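Speaker notes: Two grippers, one table
Gripper comparison on folded garments, Bradon workshop, 2018-09-16

Slide 1. Title

Wait for the door to close. Say the talk is 30 minutes with questions at the end. Slides go on the Drerum page afterward.

Scope: fingers and cameras only. Same arms and same controller throughout. Anyone who came for the planning software should go to the Wamula session next door.

Slide 2. Why cloth

Rigid parts forgive a bad approach angle. Cloth does not. The finger either gets under the edge or pushes it along the table. Two layers are harder than one, and a hem is harder than a plain edge.

Mention that all the earlier fingers were picked for boxes and bottles. We kept using them on cloth for a year out of habit.

Slide 3. What we compared

Set A: the angular fingers that shipped with the Vachon mount. Wide tips, stiff, easy to replace.
Set B: narrow parallel fingers with rounded tops, on a curved body.

Trials: 370 grasps in all, split evenly between the two sets. A trial counts if the cloth stays in the fingers through the lift. Partial grasps that slip are failures – say this slowly, it came up last time.

Slide 4. At the table

Leave both pictures up for a full minute. Point out the two arms at opposite ends of the folded black garment, then the wrist view with the finger pair at the corner of the teal cloth.
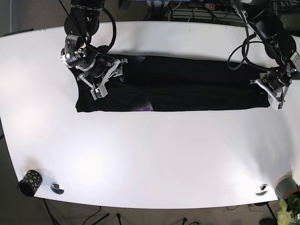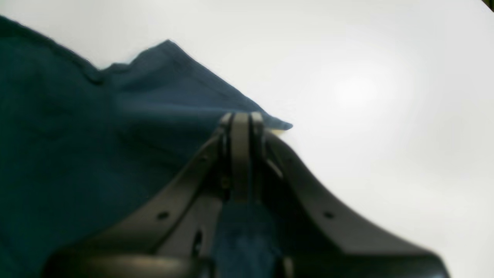
Slide 5. Camera placement

The wide view is good for deciding where to go. It is poor for the last centimeter, where the gripper itself hides the edge.

The wrist view has the opposite problem. The fingers are always in it, and so is a good part of the gripper body. Close parts go soft while the fingertips stay usable. We crop the bottom of the image before it reaches the controller.

Glare: a white tabletop under ceiling lights gives a bright patch that moves with the wrist. Fixed exposure helped more than any filter we tried. If asked about a matte mat, say we have one on order and no data.

Slide 6. Results

Set B held 72 percent of grasps on a single corner. Set A did better on folded edges, where a wide tip spreads the load over several layers. Do not call a winner here.

Dark cloth was worse for both sets. Folds show up poorly in the camera, and the approach height was often wrong by up to 2 mm. The force limit caught most of these before the finger pressed hard into the table.

Slide 7. Cables

Short slide. Loops hanging from the arm pull on the wrist near the end of its travel. It shows up as a small sideways drift in the tip position. Re-route first, recalibrate second. We did it in the wrong order and lost most of May.

Slide 8. Next

Mixed pair: set A on one arm, set B on the other. Controller gains have to be set per arm for this, and the current config file does not allow it.

Repeat the corner trials with the camera tilted further toward the tips.

Questions. If short on time, skip slide 7 and go straight to 8.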